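Transcripts and family letters from the Kaijage School history project, collected by pupils in their second year and checked by staff. This file covers what is in the folder, how it was put together and what you may do with it.

## What's in here

- `interviews/` – 56 interviews with former pupils and their relatives, one plain text file each
- `letters/` – typed copies of letters lent by families
- `names.csv` – a list of every former pupil mentioned, with years at the school where known
- `notes/` – pupils' own write-ups, unedited apart from spelling

## How it was collected

Each pupil started with someone at home. Many had a parent or a grandparent who went to Kaijage, and a few found a link they had not known of. Chepkoech Bakilana found her great-grandfather in the 1938 boarding list under a different spelling of the family name, and her write-up (`notes/bakilana.txt`) is a good place to start if you want to see how the registers work.

Interviews were recorded on phones and typed up by the pupil who did them. A second pupil then listened with the transcript in hand. Words neither of them could make out are marked `[unclear]`. We left in pauses and false starts only where they change the meaning.

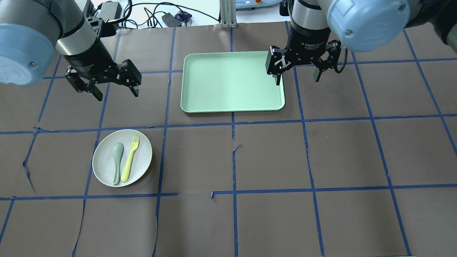 *Tray and plate on the gridded table, with the two arms over it.*

## Names and spellings

The old registers are not consistent. Before the school moved from Rerkent, clerks often wrote down a surname by ear, so one family can appear under 3 spellings. In `names.csv` the `name` column has the spelling the family uses now and `register_name` has what was written at the time. There are around 1,000 rows. If a row has no `register_name`, we have only the family's word for it.

Dates given in interviews were kept as spoken, even when the register disagrees. Check both before you quote one.

## Known gaps

- The girls' boarding lists from Rerkent are missing.
- Two interviews are summaries only, at the request of the families.
- Letters in the Nuravon box have not been typed yet. Josphat Mussa has the box and hopes to get through it by December.

## Use

Free for school and family research. Please don't post whole interviews online. To correct a name, send the row and the right spelling to Josphat Mussa at the school library – a scan of a letter or certificate helps.

Last updated 1/29/19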